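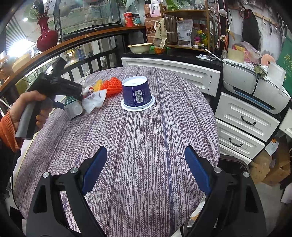
Ralley Hand Kit, Reviewed: Two Grippers and a Messy Table

Last updated: March 7, 2026
5 min read

The pitch for the Ralley kit is simple. You hold a gripper in each hand, you tidy up, and a policy learns to tidy up after you. I have been waiting for a student like that since I had roommates.

Ralley comes with the Tramari training code, and the method is plain imitation learning: you record people doing the chore with the same kind of fingers the robot has, then train on the recordings. Femi Aliyu ran the collecting for us in Stesville and kept the setting homely. A striped cloth with creases in it, an upside-down tub, foam fruit nets, a crumpled wrapper, a little green and white carton lying on its side. Most demo tables I've been shown look like an operating room with one block on it, so this was refreshing.

The fingers are the best part of the hardware. The blue ridged pads hold a carton well and the linkages are easy to wipe down. The grip is less charming after an hour. Brittany Friesen, who has smaller hands than I do, gave up sooner and said so at length.

Now the result. We recorded 733 demonstrations and trained twice, once on everything and once on 400 picked by the Esfahani filter, a script that throws out takes where the hand dithers. The smaller set won. It was better at cartons, better at wrappers, and quicker to let go. The foam nets beat both versions - they squash, they spring back, they hang on to the pad like a toddler at a daycare door.

I'd like a second table before I believe all of it. The manual is also 2 pages long, and one of those is the warranty.

Buy it if you have patience and strong wrists. Four stars out of 5, with the missing one stuck in a fruit net.

Related
Esfahani filter: what it keeps and what it tosses
Tramari setup notes, July edition
Wrist braces for people who train robots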